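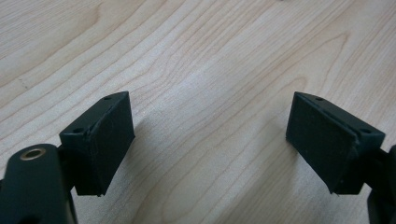

About Skenora

Skenora makes and restores wooden tabletops for schools, libraries and private homes. The workshop opened in Plelgate with 2 benches and now occupies the former grain store at 209 Rutkowska Street, where a staff of 11 completes over 300 tops a year.

We work mainly in pale woods and select each board for its grain. Surfaces are sanded and finished by hand — a satin finish is standard, and matte is available on request.

Visitors are welcome at the Plukgate showroom by appointment. Requests for school orders should reach the office before the end of May.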